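Chapter 8
Comparing Grippers

Before you start

You will need the force and friction work from Chapter 6 and the notes on wrist cameras from Chapter 7. By the end of this chapter you should be able to read a gripper comparison, say what it leaves out, and plan a small one of your own.

8.1 What the percentage is a percentage of

Most gripper reports end in a table with a success rate in the right-hand column. Students tend to go straight to it. So do buyers, and the people who write brochures rely on that.

Take the trial we shall use throughout this chapter. The Plistden workshop set two grippers against each other on household furniture: the Mulligan, a two-finger parallel gripper with rubber pads, and the Udum, which has three jointed fingers and costs a good deal more. Both were fitted to the same Trelholm arm, with the same controller and the same camera. The Udum came out ahead over 131 attempts, and the summary called it "the better hand for the home".

Perhaps it is. The report does not show it. Of those 131 attempts, most were made on chair legs and rails, all of them rigid and most of them narrow. Only 30 were made on cushions. A gripper that was hopeless with cushions could still have posted a handsome total, and when the two kinds of object are scored apart the gap between the grippers shrinks on one and changes sides on the other. We shall work through the figures in Section 8.3.

There is a second difficulty. An attempt was marked as a success if the object was still held when the arm stopped moving. A cushion pinched hard at one corner and left hanging counts as held. So does a chair rail with a fresh scratch in its finish. Neither would please the owner of the chair.

8.2 Choosing the objects

The choice of test objects decides more of the result than the choice of gripper. This is an unpopular view among people who sell grippers, and you are welcome to disagree with it once you have done Exercise 8.4.

Bench tests like tidy objects: blocks, cans, a ball, each set down alone under bright light. They are easy to repeat, and repeating things matters. But a rating of 2000 cycles on a plastic block tells you how the motor and the gears wear. It says very little about velvet, which gives under the finger and has no firm edge to close on, or about thin metal tube, which is easy to close on and likes to turn in the grip. Shiny tube also troubles the depth camera, and a missed grasp may then be blamed on fingers that were never sent to the right place.

Clutter is the other thing that bench tests leave out. Stool legs crossing behind a chair can look, to a camera, much like part of the chair. A wide gripper body may have no way in between two seats, however good its fingers are. If the room is dim, both problems get worse – and few published trials say how bright the room was.

When you plan a comparison, write down the object list before you see either gripper. Score soft and rigid objects separately. Set a limit on marks and dents. Then do each task by hand and note where the fingers go and how much of the hand is really needed. In the photograph at the end of this section the two hands have quite different jobs: the left rests on the top edge of an upright grey velvet cushion with its fingers spread, and the right is closed round a curved gold rod of the chair frame. A single success rate would treat those as the same skill. Keep them apart in your own tables – you can always add them up later, but you cannot split a total that was never recorded in parts. 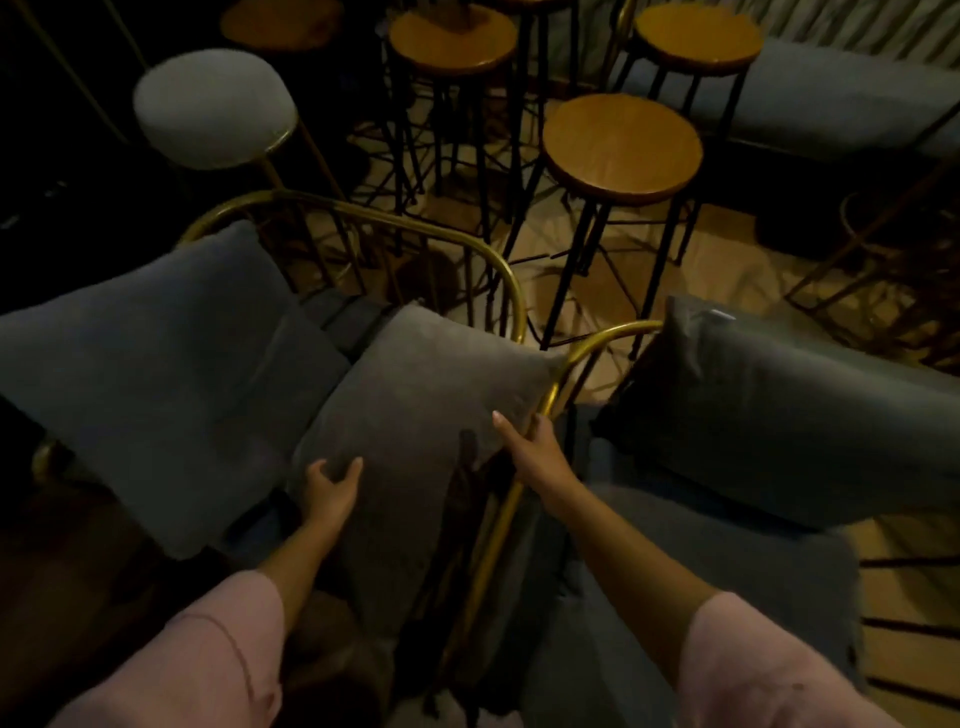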